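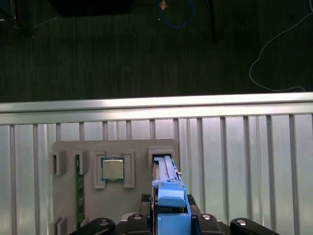

A gripper holds a blue plastic part upright at its slot in the holder plate.

Tóth releases insertion planner, with Premley among the first to run it

Tóth, the small software house in Livthorpe that many of our readers will know from its bin-picking tools, has put out a new planning and control package for the fiddly end of assembly work – the last little stretch where a part has to go into a slot and very often would prefer to go somewhere else. The package is called Tastendale, after the valley where the company started out in 2002, and it has been in the hands of a few early users since September.

What sets it apart from the company's older planner is the way it treats contact. The old software worked out a path from the camera's estimate of the slot and then followed it faithfully, which was fine on a good day and rather hard on the parts on a bad one. Tastendale plans the approach in the usual way, but once the part is close it hands over to a second controller that keeps adjusting the angle and the push as it goes, using the wrist camera and the force reading together. If the two disagree, the arm backs off a little and tries again from a slightly different tilt. Users can set how many tries it gets before it stops and asks for help, and there is a log viewer that lines up the camera view with the force curve, so you can scroll back and find the moment things started to go sideways. We have had a play with it and can report that it is a very pleasant way to lose an afternoon.

Premley, which builds test stations for computer hardware, has been trying the package on a plate fitted with holders for parts such as processors and slim circuit boards. Its engineers ran 1000 insertions with the old planner and the same number with the new one, and say that the runs needing a person to step in dropped from 52 to 35. They would like that number to be lower still, and so would Tóth, which says most of the remaining trouble comes from glare on shiny surfaces confusing the slot estimate. A fix for that is planned for the next version.

Setup is said to be gentler too. A new slot can be taught by guiding the arm in by hand a few times, and the settings are kept in a plain text file that can be copied from one station to another – a small thing, but one that early users kept bringing up when we asked what they liked.

Tastendale is available now to existing customers as a free update. New users can request a trial copy from the Livthorpe office, which also plans to hold an open afternoon for anyone who wants to bring along a stubborn part of their own.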